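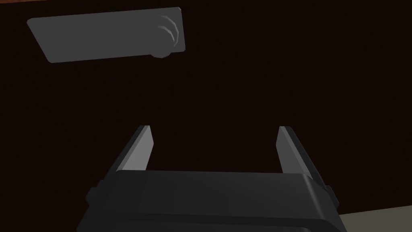 Can the planner and the grip controller run at different rates without a shared clock?
Running them apart works as long as each pose carries a timestamp and the controller throws out stale ones.

tarnwick
Using Himetti for the planner. It replans every 200 ms and the controller ticks at 50 Hz. What age limit do people set on poses? Mine is 130 ms and it drops a lot.

Posted 7/17/18
oddbracket
Your limit is shorter than your replan period, so of course it drops. Put it above 200 or interpolate. The Vasiliu plugin does the second.

pell_m
Disagree on interpolating. Near a knob it smears the approach and you end up off to one side. I would hold the last good pose and slow down.

tarnwick
Tried holding, with the drawer task in sim. Wrist camera view: 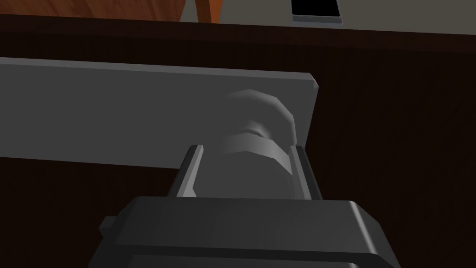

Knob between the open fingers, before closing.

oddbracket
Lined up, fine, but that is one approach. What does the log say over a full batch?

tarnwick
153 runs since June on the Allthorpe build. Fewer drops with the hold, slower overall. I haven't split it by start pose yet.

pell_m
Slower is all right by me. Check the camera offset before you change anything else, the default in that build is wrong.

oddbracket
Still say interpolate and clamp the step size. I'll post my config tonight.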